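Re: [smallpack] Used decanter or filter press for a small juice line?

30th December
From: Csenge Bíró

Hi all,

Sorry it took me so long to get back to this thread, we had the whole line in pieces over the holidays and I've been living in rubber boots. To pick up where we left off:

> We're pressing apples and some carrots, 2 or 3 days a week in season,
> and the cloth filters are killing us. Somebody offered us a used Penner
> decanter, bowl rebuilt in September. Is it overkill for a shop our size?
> And what do you all do about the noise?

Overkill, maybe a little, but I'd still take it over cloths! We ran cloths for years and I don't miss one minute of it. Our Tarel is older than your Penner and it gets through a morning's pressing before I've finished the paperwork. Carrot is the harder job of the two, by the way. The fiber packs up at the solids end if you feed too fast, so start slow and creep up on it.
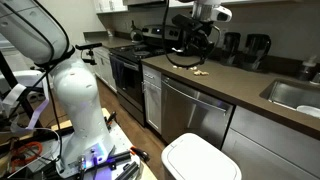
On the noise: ours measured 82 dB standing next to it, and that was with the original feet, which had gone hard as hockey pucks. We put new rubber mounts under it (Vimura sells them in sets, just give them the machine weight) and it's a lot easier to be around now. I still wear muffs. Get the floor looked at too, because a thin slab will hum no matter what you bolt to it.

Before you hand over any money, I'd do these:

1. Ask for the balance report from the bowl rebuild. A receipt for the work doesn't tell you much. If the seller can't find the report, knock the price down and plan on having it balanced again.

2. Pull the scroll, or have it pulled, and look at the edges of the flights. Ours were worn way down on one side and the seller swore up and down they were fine (they were very much not fine).

3. Run it on plain water for a good long while and keep a hand near the bearing housings. We gave ours 50 minutes and the rear one started complaining near the end. 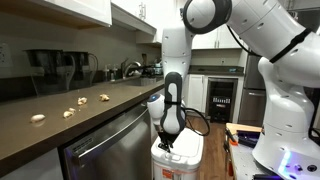
4. Check which seals are in it. The ones in ours weren't food grade, which meant a complete set from Brokholm and an 11 day wait in the middle of apple season. I was not pleasant company.

5. Find out what the drive wants for power. We had to have a new line run from the panel and I hadn't budgeted for it at all.

If you want the name of the guy who did our bearings, write me off list. And does anyone have a spare belt guard for the old Tarel? Mine has a crack in it and I'd rather not weld it a second time.

Csenge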